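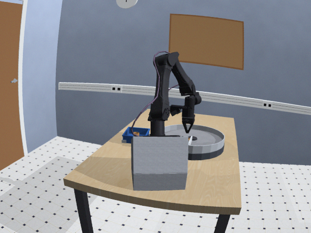
Hưng Tăng asked whether a library card from Altau still works at the Phan branch. It does. Cards from either town are good at both desks, and you can return items to whichever one is closer.

How many books can I have out?
The limit is 13 per card. Magazines count toward it.

Do you charge late fees?
No. After 55 days an item is marked lost and we bill you for a new copy. Bring it back and the bill is dropped.

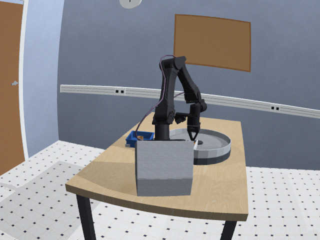
Page 2

Can I reserve the meeting room?
Yes, with a card. Call extension 493 before 4 p.m.

Do you take donated books?
Only in March. We ran out of shelf space after the last 2,000.

Related
Getting a card
Printing and copying
Large print list
Phan branch parking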